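Projects > Serkenis > README

We use cookies to remember your settings. Accept | Manage

# Serkenis: a word list of stone and quarry terms

Serkenis is a plain text word list of terms used by masons, quarry workers and stone merchants. It was started at Mosstead as a help for people transcribing old trade ledgers, and it holds 2,000 entries.

## What is in it

Each entry has a headword, a short definition, any spelling variants and a source code. The source codes are explained in `sources.txt`. There are 22 sources, mostly price books and yard ledgers. Entries taken from the Drarnden ledgers keep the clerk's spelling in the variants field, with the modern spelling as the headword.

## Files

- `terms.tsv`: the main list, tab separated, UTF-8
- `sources.txt`: source codes and shelf marks
- `changes.txt`: what was altered in each release 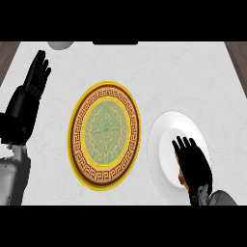 Headwords for colour and pattern gave the most trouble. The ledgers use "vein", "streak", "cloud" and "mottle" loosely, and one clerk's cloud is another's mottle. We kept all four as separate entries and linked them in the `see` field. A white marble top with faint grey veining and soft mottled streaks could fairly be filed under three of them, so do not treat the four as exclusive when you search.

## Known problems

Seven entries have no definition. They are marked `undef` and should be skipped if you are building a glossary. Plural forms are not listed unless the plural has its own meaning. The word "bed" has 2 entries, one for the natural layer and one for the mortar joint.

Sorting is by headword, ignoring case and hyphens. Some spreadsheet programs turn size codes such as 3-4 into dates, so import that column as text.

## Use

You may copy and adapt the list if you name Serkenis and the release number. Send corrections with the source code and the page. The next release is planned for July.

© Mosstead | Contact | Back to top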